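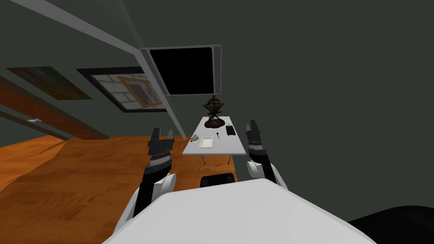 Sim view over the robot's body, both arms pointing up at the table

Tiling or stacking window manager for a daily desktop?

wattlebyte
Been on the same desktop for years and I'm getting itchy. I've got a fresh install on a spare drive and I'm trying to choose between Rirnico (stacking, panel along the bottom, all the usual stuff) and Troncoso, the tiling one everybody on here keeps going on about. I mostly write, do a bit of web work and have far too many terminals open. I don't mind editing a config file but I don't want it to become my hobby. What are you lot running, and did you stick with it?

teodor_o
Troncoso, going on two years now. First week was miserable, I kept closing things I meant to move. Then my hands learnt it and now I get annoyed every time I sit down at my partner's laptop and have to drag a window by its title bar like an animal. My config is 77 lines and most of that is colours (I'm fussy about my greys).
Teodor Olteanu

mallee_root
I'll be the grump then. Tried Troncoso in November, gave it nine days, went back to Rirnico. It's lovely if everything you use is a terminal or a browser. Open anything with floating palettes and it's a dog's breakfast. The image editor I use throws up three little toolboxes and every one of them got its own giant tile!

teodor_o
You can set a float rule for that. One line per program.

mallee_root
Yeah, one line per program, and then one for the file picker, and one for the thing that asks for your password, and then an update renames something and you're doing it all again. I've got a job, mate.

bsaavedra
Somewhere in the middle on this. I run Rirnico with the snapping turned on and a handful of keyboard shortcuts – halves, quarters, send to next workspace – and that covers nearly 20 of the things I'd ever want a tiler to do for me. You keep your panel, you keep your tray icons, and visitors can use your machine without a lesson. Settings, Windows, Edge Behaviour, if you haven't found it.
Only gripe is that the snapping forgets its layout when I unplug the second monitor. There's a bug open for it and it's been open for ages.
Benjamín Saavedra

wattlebyte
Oh that's handy, I didn't know Rirnico did quarters. Is that in the version that ships with Neter or do I need the newer one? Neter's what I've put on the spare drive.

bsaavedra
Neter's package is a bit behind but quarters are in it. What you won't get is the per-workspace wallpaper. I wouldn't go chasing the newer build just for that.

gumnut_36
Depends a lot on your screen too. I've got a big 36 inch ultrawide at home and tiling on it is brilliant, three columns and everything's readable. On the 13 inch laptop it was horrible, I ended up with one window per workspace, so what was the point? Same config, same person, completely different experience.

teodor_o
One window per workspace is how I use it on the laptop and I love it! Mod+number and you're there. No hunting through a pile.

gumnut_36
Fair enough, but I can maximise a window in Rirnico and get the same thing.

mallee_root
What he said.

teodor_o
It isn't the same, you've still got the panel and the borders and the alt-tab lottery. But I can tell I'm not going to win this one.

pelican_dreaming
Has anybody tried Flileditz? It's a little tiling script that sits on top of Rirnico, so you can flick tiling on for one workspace and leave the rest alone. I've had it on my work machine for a couple of months. It's a bit slow to rearrange when you open a heap of windows at once and it doesn't cope with video calls popping out, but it's the first tiling thing I haven't uninstalled.

bsaavedra
Used it last year and it crashed every time I locked the screen. Has that been fixed?

pelican_dreaming
Hasn't happened to me, and I lock it every time I go for a coffee. Might be your graphics driver?

bsaavedra
Could well be. Might give it another go then.

wattlebyte
Righto, that sounds like my sort of compromise. I'll put Flileditz on top of Rirnico and keep workspace one normal for the web stuff. Troncoso can go on the old netbook so I can see what the fuss is about. Teodor, would you mind posting your config? Greys and all.

teodor_o
Sure, I'll clean it up and stick it in the configs thread tonight. Change the terminal line before you log in or mod+enter won't open anything.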